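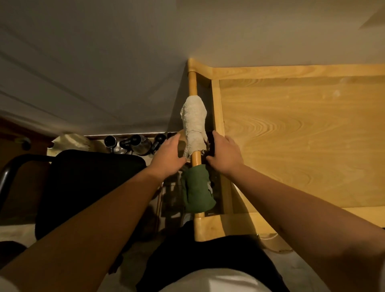 Up by the bunk or loft bed, with a towel wrapped around the rod.

How I Set Up a Weekly Spread in a Plain Dot Grid Notebook

I get more questions about my weekly pages than about anything else I put up here, so I finally sat down with a cup of tea and wrote out the whole process, start to finish. It's the same layout I've been using since July, and I can get it drawn in the time it takes the kettle to boil twice (I'm a slow kettle person, so be generous with yourself).

What you'll need

A dot grid notebook, any size you like. Mine is the Unetow softcover, and I'm on my second one now. You'll also want a pencil, a fine black pen, a short ruler that fits inside the notebook, and one color for headings. I use the Jarex brush pen in a dusty green, but a regular colored pencil does the job beautifully and never bleeds through, so please don't run out and buy anything on my account.

Step 1: Count your dots

I know, I know, this is the boring part! But do it once and you'll never have to do it again. Open to a fresh page and count how many spaces go across and how many go down. Write both numbers inside the front cover. Every notebook is a little different, and my old Allstead was one row shorter than the Unetow, which threw off my boxes for a whole week before I figured out what was going on.

Step 2: Mark the columns in pencil

Lay the notebook flat so you have a left page and a right page. On the left page, use light pencil ticks to divide the width into three columns, and do the same on the right. That gives you six. Monday through Friday each get their own column, and Saturday and Sunday share the last one, with a line across the middle to split them. If your weekends are the busy part of your life, flip that around and let Monday and Tuesday share.

Step 3: Save room at the bottom

Before you ink anything, leave a strip along the bottom of both pages. I like eight rows of dots, and I've tried it with fewer and always regretted it. The strip is where everything goes that doesn't belong to a particular day: the phone call you keep meaning to make, the birthday card, the light bulbs. I used to scatter those all over the week and then copy them forward every morning, and it wore me out.

Step 4: Ink the lines

Now go over your pencil with the fine black pen. Draw all the vertical lines first, let them dry for a minute, and then turn the notebook sideways for the horizontal ones. I'm a smudger from way back, and turning the book has saved more pages than I can tell you. Wait a good while before you erase the pencil underneath. Go fold some laundry.

Step 5: Write in the days

Put the day at the top of each column, with the date beside it in smaller numbers. I don't do fancy lettering. Plain capitals in the green, and I'm done. If you do love lettering, leave yourself an extra row up there so you aren't squeezed.

Step 6: Fill in only what's fixed

Appointments go in first, with the time. Then anything with a real deadline. Stop there! It's so tempting to fill up every column on Sunday evening when you're feeling rested and hopeful, and then by Wednesday you're moving half of it along. I add tasks the night before, usually no more than five, and I pull most of them up from the bottom strip.

Step 7: Close out the week

On Friday, after supper, I go through the spread with a pencil. Finished things get a check. Things that still matter get a little arrow and move to next week's strip. Things I've moved more than 2 times get crossed out, unless they involve the dentist.

A few odds and ends

If your notebook doesn't have a ribbon, a binder clip works fine, and so does a strip of washi folded over the page edge. I use the Ertürk kind with the tiny leaves on it.

If you mess up a line, keep going and use the page anyway. I have a column from last month that's plainly wider than its neighbors, and it ended up holding the longest list.

Next time I'll show you how I do my monthly page, which is even plainer than this one.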